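Keeping Your Face Happy at Home: Little Skin Care Tips

I've been fussing over my skin for 20 years now, and most of what works for me comes out of the kitchen cupboard. Oatmeal first! Grind a handful fine, stir in lukewarm water and leave it on until it starts to feel tight.
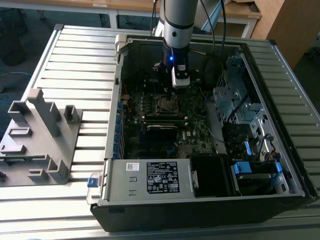

Rinse with your hands, pat with an old soft towel, and put your cream on while the skin is still a bit damp.

Clean your tools too
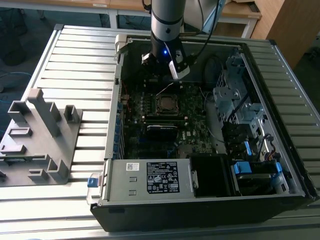
Tweezers and brushes want a wash every week, in mild soap, and then a good long dry on a rack. I like anything with gaps for the air to get through, much like the slatted table under that open computer.

Store creams somewhere cool, especially in July.
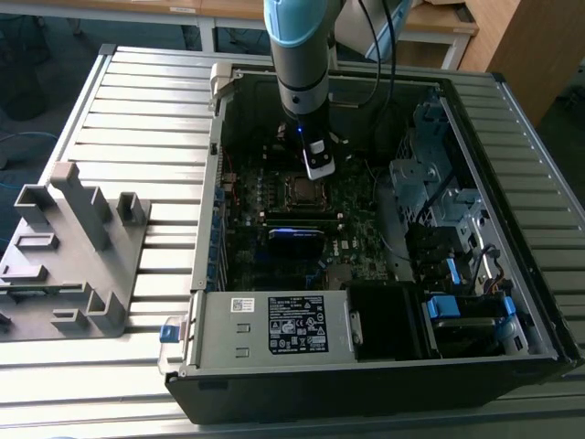 Honey for dry lips

A dab at bedtime, and try not to lick it off.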